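Unit 3: Ground investigation for rock tunnels
Module leader: Imogen Catterall

3.1 Purpose
Ground investigation sets the alignment, the excavation method and the contract terms for a tunnel. Most of the cost risk in a drive lies in ground that was not sampled. For the Hartley scheme, a road tunnel of 2,000 metres, the desk study came first and the borehole plan was drawn up from it.

3.2 Boreholes
Vertical holes are usual near the portals. Under high cover they become slow and costly, and inclined or horizontal holes are used instead. Hartley had 22 holes, 3 of them inclined across the suspected fault. Record for each core run: total recovery, RQD, joint spacing and joint infill.

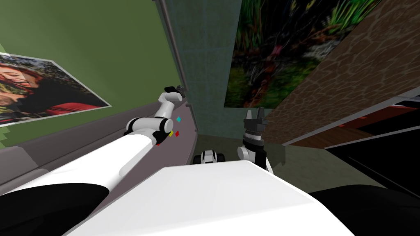

Simulated view: white robot arm over a long grey counter.

3.3 Probing ahead of the face
Probe holes are drilled from the face during excavation. A typical length is 20 metres, with an overlap between successive rounds. Water inflow is measured at each hole. If inflow exceeds the trigger value in the specification, grouting is carried out before the next blast.

3.4 Reporting
Keep factual and interpretative reports separate. Tenderers receive both, but check which one the contract relies on.

Reading: Clegg and Zakaria, course notes, sections on water inflow and grouting.
Exercise sheet due Monday, to Jordan Holroyd.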